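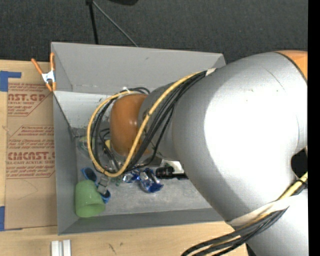

Junk bins: sort as you go, or dump and deal?

pernow_pete
Posted in May, 9:40 pm
Every flat surface I own eventually grows a gray bin, and every gray bin eventually grows a cup. My rule has been that a bin gets emptied once it holds 50 things. I have now broken this rule in four rooms. What do the rest of you do?

Folberg
Dump it on a sheet of cardboard and deal with it. You can fold the cardboard and pour the crumbs out. I did the whole garage in Mosutthorpe this way, 70 minutes, with a break for pie.

gluestick
Disagree. Dumping only moves the mess to a bigger surface, and then the phone rings and you own a floor pile. Trash first, straight out of the bin. Wrappers are the easy win – you never have to wonder whether you'll need one again.

Folberg
I have a drawer of gift wrap that would like a word.

Mihret Worku
With gluestick on this one. Shiny stuff goes first, then cups, then the mystery bits. The small pieces at the bottom are where I lose my evening. 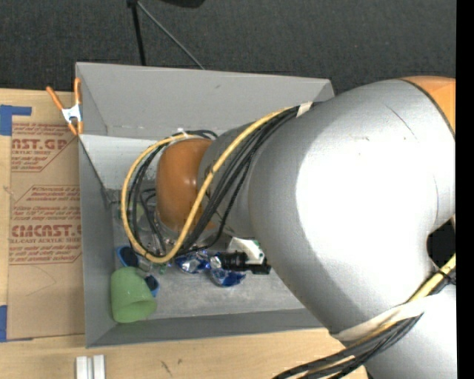

Green cup on its side, blue-and-silver wrappers, orange clamp on the corner of the bin.

pernow_pete
That cup and I have met. Is the clamp worth it? My bin wanders all over the table.

Mihret Worku
A spring clamp costs me 5 dollars and outlives the bin. Put it on a corner.

tablerunner
Or put a rubber mat under the bin like a normal person. Clamps chew up the rim.

Mihret Worku
I've been clamping things for years and the rims are fine. Scuffed, but so am I.

Entili
Can we go back to the 50 rule? Who is counting? My limit is whether I can see the bottom. If I can't, it's Saturday's problem, and I've been careful not to say which Saturday.

gluestick
If you can see the bottom it isn't a junk bin, it's a tray.

Entili
Fine, I have 100 trays.

pernow_pete
Update: did the kitchen one, trash first. Found two pen caps, no pens, and a key I'm now scared to throw out. Folberg, I used cardboard too, so you can both claim it.

Folberg
Claimed. Keep the key.

tablerunner
Still say mat.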